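Dolance bringt neues Tischstativ-Programm nach Deutschland: Verkauf startet im Juli

Pressemitteilung, Freitag, 30. März

Die Firma Dolance erweitert ihr Sortiment für Fotografen, Werkstätten und Schulen. Ab Juli ist die Stativreihe Mullar auch im deutschen Fachhandel erhältlich. Bis jetzt wurde die Reihe nur über den eigenen Versand verkauft. Der Vertrieb in Deutschland wird von der Handelsfirma Girard übernommen, mit der Dolance schon bei Taschen und Leuchten zusammenarbeitet.

Die Stative der Reihe Mullar sind für die Arbeit auf dem Tisch gedacht. Wer kleine Gegenstände fotografiert, Reparaturen dokumentiert oder Unterricht aufnimmt, braucht einen festen Stand auf wenig Fläche. Zugleich soll das Stativ schnell wieder eingepackt sein. Diese beiden Wünsche haben wir in vielen Gesprächen mit unseren Kunden gehört, und nach ihnen wurde die Reihe entwickelt.

Drei Beine, eine Strebe

Die Beine sind ausziehbar und werden in der Mitte von einer dünnen Strebe gehalten. Die Strebe liegt tief, knapp über der Tischplatte, und hält die Beine in ihrer gespreizten Stellung. An den Enden sitzen schwarze Füße aus Gummi. Das Stativ lässt sich auf glatten Tischen aufstellen, ohne dass eine Unterlage nötig ist. Zum Verstellen greift man am besten ein Bein in der halben Höhe und hält mit der anderen Hand den Kopf fest.
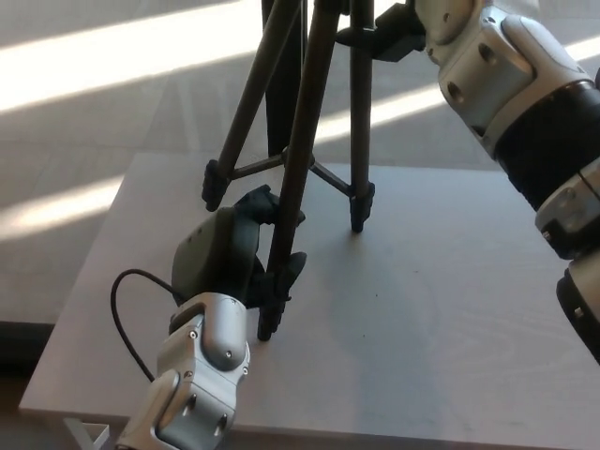
Geprüft in der Werkstatt Zelenák

Vor der Freigabe wurde jedes Modell in der Werkstatt Zelenák geprüft. Die Beine wurden dort 400 Mal ausgezogen und wieder eingeschoben, danach wurden die Klemmen geöffnet und auf Abrieb kontrolliert. Nach den ersten Versuchen haben wir die Klemmen am unteren Segment etwas breiter gemacht. Alle Teile, die sich mit der Zeit abnutzen können, sind einzeln bestellbar.

Lieferung und Preise

Das Modell Mullar 60 kostet 117 Euro inklusive Tragetasche. Die Zahl im Namen steht für die maximale Höhe in Zentimetern. Schulen und Ausbildungsbetriebe können ein Paket mit 16 Stück bestellen, für welches ein eigener Preis auf Anfrage genannt wird. Vorbestellungen nimmt Girard ab sofort entgegen. Die Auslieferung erfolgt in der Reihenfolge der Bestellungen.

Für Redaktionen stehen Testgeräte zur Verfügung. Die Leihdauer beträgt zwei Wochen, der Rückversand ist kostenlos. Anfragen bitten wir schriftlich an die Pressestelle von Dolance zu richten, mit Angabe der Redaktion und der gewünschten Lieferadresse.

Abdruck frei, Belegexemplar erbeten.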